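Can I really stop my headset cord from tangling around my chair?

Asked in Desk and Home Office, 3 answers

I do phone support out of a shared office in Prutstead and I have a wired over-ear headset. The cord gets under my chair wheels constantly. I've been through two of them since spring and the second one started crackling on the left side, so I assume the wire is going near the plug.

Everything I read says to buy something. Cable sleeves, a retractable reel, a "cord management kit" from Edix for more than the headset cost. The reviews all sound like the same person wrote them. Has anyone fixed this for real, in an office with rolling chairs on carpet, where you have to get up and down all day? I can't go wireless. Our IT people won't allow it and I'm tired of asking.

Please don't tell me to be more careful.

Answer 1 (marked helpful by 9 people)

I would skip the kit. I had an Edix reel for one winter and the spring pulled on my head all day, so I ended up locking it at full length. At that point you own a cord with a lump in it.

What wears out a headset cord is mostly slack on the floor and sharp bends by the plug. You can deal with both without spending much. This is what I do, and I don't promise it will work for you, but my current headset has lasted longer than the other two put together.

1. Sit where you normally sit and lean back as far as you ever do. Measure from the headset to the port, add a hand's width, and tie up the rest with a soft hook-and-loop strap. Don't use zip ties. People pull them too tight and crush the wire.

2. Run the cord along the underside of the desk and let it come up on the side you don't get out of. If you stand up to the right, bring it up on the left.

3. Keep it off your body when you're not on a call. Clips and pocket loops sound smart, and then you walk off with everything still attached. A tangle of cables with small plugs hanging off the end is asking for a wheel. 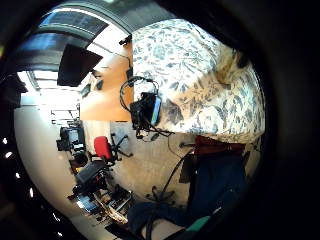
4. Put a hook on the desk edge, at elbow height. The headset goes there every time you stand up. A cheap screw-in hook is fine if the desk is yours. If it isn't, use a clamp.

5. Unplug by the plug. I know you said no lectures, but I've watched a whole office yank the wire.

The crackle on the left side may not be the cord at all. Wiggle the plug gently during a test call, then bend the cord near the ear cup. Whichever one changes the sound is your problem.

Answer 2

Just get a Flatmont chair mat, cords slide right off it. Had mine since September no problems

Answer 3

I don't buy the chair mat answer. A mat gives you a hard edge, and a cord lying across a hard edge with a wheel coming over it is worse than a cord on carpet. Maybe it works if your cord never touches the floor, but then why would you need the mat?

Answer 1 is mostly right. I'd argue with the length in step 1, a hand's width is too tight if you turn to look at a second screen. Give it a bit more and check it again after a day.

Melnychuk sells a plain extension cord with a breakaway joint in the middle. I'm suspicious of anything called breakaway, and the first one I got came apart whenever I sneezed. The replacement has been decent. When it does catch, the joint lets go and the headset wire is fine. Check that it fits your plug before ordering, the listing is vague and they charge for returns.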